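Trovberg, July

Fault came up at 1030 with the right hand over the sofa seat. Waker dropped out of position hold and logged code 1297, thumb drive not answering. Cormac hit the stop. Tadhg and I read back the log before touching anything.
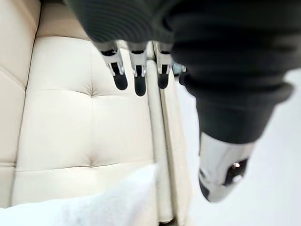
The code recurred 3 times before lunch, always with the arm extended. Supply voltage was normal at the controller. Clodagh suspects the wrist connector; I suspect the firmware Lund sent, which cut the reply timeout to 400 microseconds.
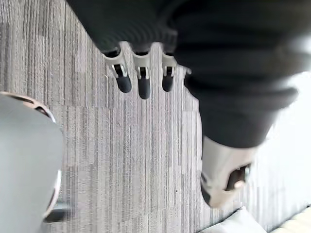 Fingers and thumb spread over the carpet.

What bothers me more is that the left arm kept its last command for a moment after the right one faulted. Both should stop together. Entered as a safety matter, speed limit lowered until it is closed.

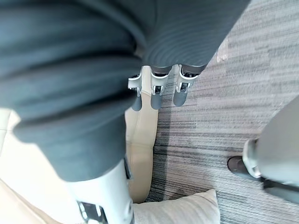

Hand near the beige cushion, fingers down.

Eimear wants the floor cable rerouted before anyone walks that side again. Agreed.

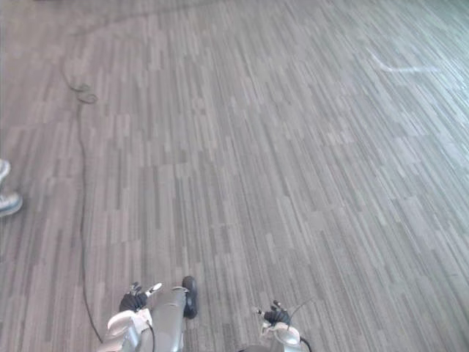
Both arms over the carpet, cable at left.

Old timeout goes back in tomorrow. Connector still to be checked.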